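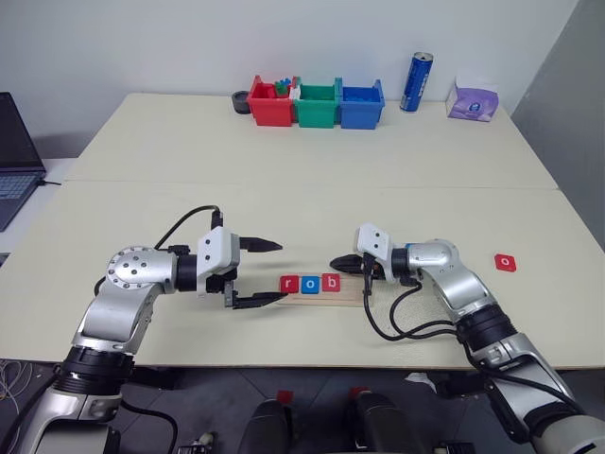 Two-arm station with the letter tiles, "rob" on the board and one more "o" still over on the right.

Home | Station Rules | Booking | FAQ | Contact

Two-Arm Station Rules: Your Questions

These are the questions we hear most at the Trasar workshop in Grillville, and we're always happy to get more, so please do write in if yours is missing!

Do I really have to read the rules if I've used arms before?
Yes please, and we say that with affection. Every shop has its own habits, and ours were written around two arms that share one table and can reach each other.

How close can the two grippers get?
Keep 200 millimeters between them while you're learning the controls. Once you've been signed off you may work closer, as the tile task asks you to, but only at the slow speed setting.

What about cables?
Look them over before you power up – the loops over the top and the ones that hang down under the gripper. A loop needs enough slack for the elbow to bend fully, and it should never get between the fingers and the board.

Can I reach in and straighten a tile?
Only with both arms paused. Say "hands in" out loud, fix your tile, say "hands out," and then resume. It feels silly for the first day or so and then you'll catch yourself doing it at home.

Do the bins have to stay at the back?
They do, side by side along the wall. Tape, tissues and the like can stay back there too, as long as they're clear of your planned path.

How many people may be at the station?
Three at most, with one of them in charge of the stop button and nothing else (no phone, no snacks).

When do I have to log a bump?
Every time, even a tiny one. We've collected some 2000 log entries over the years, and the little ones have taught us a great deal.

Comments

purkari_fan: Does "hands in" apply when the arms are powered off? Our group has been saying it anyway.

tinkerlee: Could you put the slow speed rule on the printed sheet too? I missed it in August.

Questions: Trasar front desk, Room 28 | © Trasar Workshop, Grillville | Back to top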